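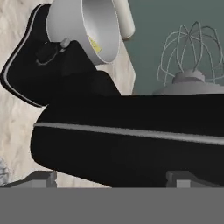

Metal mixing bowl and black gripper

Fekano 3 Vaccine Refrigerator, Countertop

Updated April - by the Zeltham product desk

The Fekano 3 is a small refrigerator for clinics, pharmacies and school health offices that keep vaccines on site. It fits on a standard counter and plugs into an ordinary wall outlet. There is no freezer compartment, so doses can't be set against a freezing plate by mistake.

A fan moves air past the shelves and the temperature shows on the front of the door. The alarm sounds if the cabinet gets too warm or too cold, or if the door is left open. It has its own battery and keeps working for 13 hours after the power fails. The battery runs the alarm and the display only - it does not cool the cabinet.

Price: $1,595, shipping extra. Shelves, door key and probe bottle are included. The data logger is sold separately.

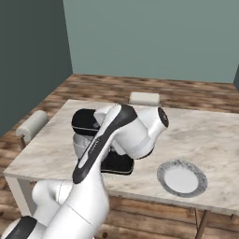 Setting up

Let the unit stand upright overnight before you plug it in. Leave a gap behind it for air. Run it empty until the display holds steady, then check the reading against your own thermometer before loading any stock. Keep boxes off the cabinet floor and away from the fan.

Warranty and service

Parts and labor are covered for three years. Repairs are handled by Ó Néill at the Pakbridge service center. Loan units are available during a repair, but call first - there are only 13 and they go quickly in flu season.

Related items
Fekano data logger
Replacement probe bottle
Vaccine carrier with cold packs
Door lock kit

Contact Zeltham Sales | © Zeltham Medical Supply | Back to top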